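Regras curtas para garras de mão
24 July 2025

Na Nultisley, as normas internas para o uso de garras cabem em 6 páginas. A responsável pelo documento, que prefere não ser identificada, conta que a primeira versão tinha 100 e que os operadores não a liam. "Cortei tudo o que não mudava o gesto de quem está na bancada", diz.

O que ficou são regras de trabalho. A peça é pega pelas laterais, o fecho é lento e os dedos ficam fora do curso das garras enquanto elas se movem. "Essa última é a que mais repito. Quem usa a ferramenta o dia inteiro perde o respeito por ela."

O texto foi revisto com a Jakubowski, que faz as auditorias, e vale também para a unidade de Nirnley. Cada tarefa tem um código. A 502, de recipientes com tampa, foi a que deu mais discussão. Havia quem quisesse proibir a inclinação durante o transporte. "Não fazia sentido. Recipiente vazio pode inclinar, cheio não pode. Escrevemos isso e pronto."

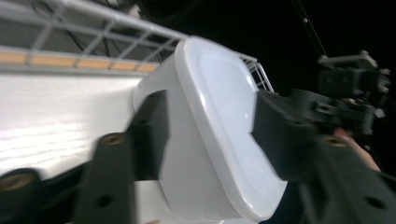

Recipiente branco com tampa, inclinado entre as duas garras.

Sobre os registros, ela é mais dura. Toda queda é anotada - mesmo sem dano - e ninguém apaga uma tentativa ruim. A ficha 2225, criada para o projeto Tulo, pede o código da tarefa, o estado das almofadas e o nome de quem conferiu os parafusos antes do turno.

A próxima revisão sai em agosto. Ela quer incluir uma regra sobre cabos soltos na bancada e ainda não decidiu o que tirar para abrir espaço.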